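The Falcombe Nightstand: Can a Bedside Cabinet Work as a Snack Station?
Student project report
Damelik study group, Home Storage module
Written by Domingo Cisternas, with Wayne Lavoie
5 May 2024

Why we picked it

Everybody in our group had the same problem at the start of the semester: snacks all over the desk, cans on the windowsill, wrappers wherever they landed. Our module asked us to take one ordinary piece of furniture and find a second job for it, and I knew right away which one I wanted. The gray nightstand has two drawers, a gap under the top, and a flat surface that is bigger than it looks. I love this thing! It was already a bit scuffed inside the lower drawer, so we could use it hard without worrying.

We named the setup Falcombe, mostly so we had something to write on the folder. The whole budget was 60 dollars and we finished under it.
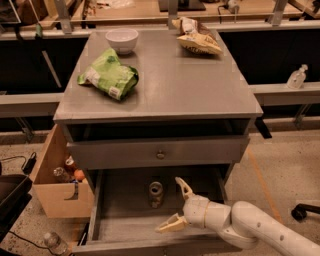

The rule we settled on was simple. Things you are eating now stay on top, with the bowl at the back. Drinks go in the lower drawer. Anything waiting for a decision goes into a cardboard box on the left side, and the box gets emptied before the end of the day. The upper drawer was kept for napkins, chargers and the other stuff that a nightstand normally collects, and we left it out of the test.

We tried the box on the right first and hated it. Everyone kept bumping it when they came around to the drawer. On the left it tucks up against the side of the cabinet and you can still drop a bottle or an orange into it with one hand.

How we tested it

Each round started with the lower drawer pulled out and the same kinds of things to sort: snack bags, a bowl, a bottle, cans, a piece of fruit. Wayne kept the log, which ended up at 360 entries, a lot more than the module asked for (he got really into it).

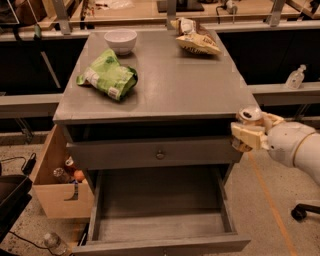
Project report | 1,142 words with appendix | 6 min read

Cans were the most fun to plan for. A can standing up in the lower drawer is easy to find and easy to grab by the top, and it takes up very little floor space. Lying down it rolls whenever somebody shuts the drawer, and you hear it hit the front board every time. So we wrote "cans upright" on the rule sheet and underlined it twice.

Snack bags turned out harder. An open bag on the top slowly spreads out and takes over. Folding the end over helps a lot, and putting one bag toward the front left and the other in the back right corner leaves the middle clear for a book or a phone. We also tried bags in the drawer, but then the cans had to be fitted in between them and the whole point of the drawer was lost.

The drawer itself needs a full pull. If you only open it halfway, the back is in shadow under the upper drawer and people forget what they put there. 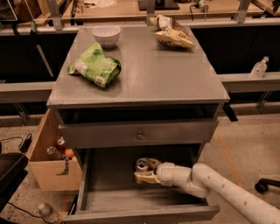
Afridi read our draft and wrote back that the drawer rule only works if you drink your cans warm, and that a bowl on a nightstand will be full of coins by the second week no matter what the rule sheet says. Fair point about the bowl! We have added a line for it in the next version.

What we would change

A liner for the lower drawer is first on the list, something grippy that stops a can from sliding. Wayne wants a divider too. I would rather keep the drawer open and see how far we get with the liner. We would also swap the cardboard box for one with a lower front, so small things at the bottom are easier to reach. The next round starts in the Dustska common room as soon as we can get the nightstand up the stairs.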